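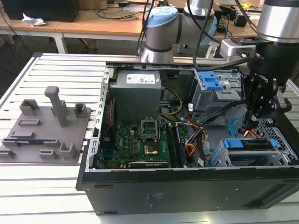 冬天去盐场，看得到晒盐吗？

看不到晒盐，能看到煮盐。晒盐要等天热风干的时候，Wumutport这边一般从六月起才正式开晒，二月里盐田都蓄着水，活儿全在灶房里。想看白花花一片盐田的朋友请夏天再来，想闻卤水味、想蹲在灶边暖手的，现在来正好。

13/02/2022　文：海边吃面的人

上面这个问题，我出发前在好几个地方问过，没人回我，所以写在最前面，给后来的人省点事。

这次去的是Tindano盐场的冬季开放日。知道这个地方是因为家里那罐盐。去年朋友搬家，清厨房的时候塞给我一罐粗盐，标签都磨花了，只剩Tindano几个字母。我拿它腌萝卜，腌出来的萝卜脆得不像话，后来换了超市的盐，怎么腌都差一口气（也可能是那批萝卜不行，我先把话说在这里）。反正从那以后就惦记上了，看到他们贴出开放日的通知，当晚就报了名。

先说怎么去。从Wumutport老车站坐747路，终点站叫Porar，就是盐场所在的那个村子。车一出城就沿着海堤走，请一定坐右边！我去的时候坐了左边，看了一路的围墙和修船铺，回来才看到海。车不算密，错过一班要在风里站很久，站牌旁边倒是有个卖烤红薯的，可惜那天他只剩两个小的，我都买了，一个当场吃掉，一个揣兜里，一直揣到盐场门口还是温的。

Porar村比我想的要小，一条主街，两边是石头房子，墙脚都泛着一层白霜，我以为是真的霜，用手一抹，舔了一下，咸的。旁边晒被子的大妈看着我，我也看着她，然后我就走了。

盐场门口领票，我那张的编号是1,083，蓝墨水盖的章，字母歪歪的。票价很便宜，还能抵一小袋盐。领完票站在院子里等，人比预想的多，一半是带孩子的，还有几位背着长镜头来拍鸟的，他们对盐一点兴趣都没有，一进门就直奔后面的水塘去了。

讲解从引水开始。讲解员穿一双到大腿根的胶靴，走得飞快，我们一群人在田埂上追。田埂很窄，泥是压过的，踩上去不怎么陷，但是滑。海水涨潮的时候从闸口放进来，先在最外面的大池子里沉泥沙，然后一格一格往里走，每走一格就浓一点。夏天靠太阳和风，走到最里面的结晶池就能收盐了。冬天太阳没力气，就把秋天存下来的浓卤抽到灶房里去煮，量不大，主要是给做腌菜的老主顾用。

我以前一直以为海水煮干了就是盐，这么讲好像也不算错，可煮出来的东西会发苦。水浓到一定程度，先出来的是石膏，一层薄薄的硬壳，要捞掉或者让它结在前面的池子里；再往后才是我们吃的盐；最后剩下的那点母液就是苦卤，里面镁多，舌头一碰就知道。讲解员给每人用竹签蘸了一滴，全队的表情非常统一。后面有个小男孩居然要求再来一滴，他妈妈把他拉走了。

苦卤也不扔，装桶卖给做豆腐的。村口有家豆腐铺就用这个点豆腐，后面会说到。

灶房是我最喜欢的部分。一推门眼镜就全白了，什么都看不见，只听见水咕嘟咕嘟响，还有人在喊“小心脚下”。等雾气散一点，才看清中间是一口长方形的大平锅，烧的是果园里修下来的树枝，火压得很低。师傅说煮盐不能急，火大了盐粒就细，像面粉一样，沾手；火小了慢慢养，面上会先浮起一朵一朵的薄片，边上翘着，中间凹下去，养重了自己就沉。这种浮在面上的要用长柄的漏勺轻轻撇，手一抖就碎了。

他让我们轮流试。前面那位大姐撇得很稳，捞上来一勺亮晶晶的，大家都鼓掌。轮到我，我一下去就把一片漂得好好的盐全捅沉了……师傅很客气，说沉下去也是盐，都能吃。

一锅从点火到出盐，要守6个小时，中间人不能走远。我问他守着的时候做什么，他说听广播，还有就是煨鸡蛋。鸡蛋用湿纸包好，埋在灶口的热盐里，熟了以后蛋白是淡淡的咸，蛋黄发沙。开放日那天他埋了一大盆，先到先得。我吃了一个，又去排了一次队，脸皮这种东西在灶房里是会化掉的。

煮好的盐捞到斜着的木槽里沥卤，要沥到第二天，再摊到竹匾上晾。刚沥出来的盐摸着是潮的，攥一把会成团，松手又慢慢散开。我问能不能买这种湿的，他们说能，不过得自己回家晾，梅雨天之前吃完，不然整罐变石头。我家那罐就变过石头，我拿擀面杖敲过，擀面杖上现在还有个坑。

出了灶房是个小陈列间，说实话有点乱，东西摆得很挤，旧木耙、扁担、磨得发亮的石碾子，还有以前记账的本子，玻璃柜里翻开一页，毛笔写的，谁家赊了几担，谁家拿鱼来换。我在那儿看了挺久。有一页记着某户人家拿两只鸭子抵了账，旁边又用小字补了一句“鸭瘦”。我笑出声，旁边的人凑过来看，也笑。

陈列间不让碰东西，标签也少，要是能多写几句就好了。比如有一把很长的、头上弯成钩子的铁器，我绕着它转了好几圈也没看懂，问了值班的，值班的也说不好，猜是通闸口水草的。如果有人知道，请在下面留言告诉我。

中午的饭在Akl吃的，就是村口那家面馆，跟豆腐铺共用一个院子。招牌是盐卤豆腐面，汤头很清，豆腐切得厚厚的，有一点点焦香，大概是下锅前煎过。我本来觉得豆腐嘛能好吃到哪里去，吃完之后又单点了一块，什么都不放，就撒他们桌上的粗盐。豆味很足，回口稍微有点苦，一点点，像没放糖的茶。腌芥菜是免费的，自己去坛子里夹，我夹得比较多，老板看了我一眼，没说什么，给我添了碗汤。

下午的自由活动，我原本打算学人家看鸟，走到后面水塘边上，风大得站不住，看见远处有一群灰扑扑的小家伙在泥滩上跑，跑两步停一下，跑两步停一下。拍鸟的老先生压着嗓子告诉我名字，风太大没听清，我又不好意思问第二遍，就点头说真好看。确实好看。

回来以后有好几个人问我买了什么，统一说一下。片盐买了一小罐，贵，一罐大约200克，我打算只用来撒煎蛋和番茄，谁来我家都不许拿去煮面。粗盐买了一大袋，背回来肩膀疼了两天。还有一小瓶苦卤，准备自己点豆腐，目前失败过一次，做出来的东西介于豆花和豆浆之间，加了糖喝掉了。

不满意的地方也有。洗手间只有一处，在院子最里头，排队排得人心慌；田埂那一段没有扶手，带老人的要多留神；讲解员声音小，队伍一拉长，后面的人基本靠前面的人转述，传到我这里，“石膏”已经变成了“石糕”，我还认真想了一会儿那是什么点心。

衣服方面，穿防滑的鞋，不要穿羽绒服进灶房，热，而且会吸一身烟味。我那件挂在阳台上两天了，闻起来还像熏过的。围巾倒是值得带，等747的时候全靠它。

盐场的人说夏天那场开放日可以下结晶池耙盐，要赤脚，池底烫脚心。报名还没开，开了我会在这里更新。要是有人也想去，坐车记得给我留个右边的位子。

近期文章
Wumutport老车站早市吃什么
腌萝卜翻车记（附补救办法）
海堤步道走到一半下雨了
Akl的面，冬天和夏天是两种味道
一罐结块的盐还能不能救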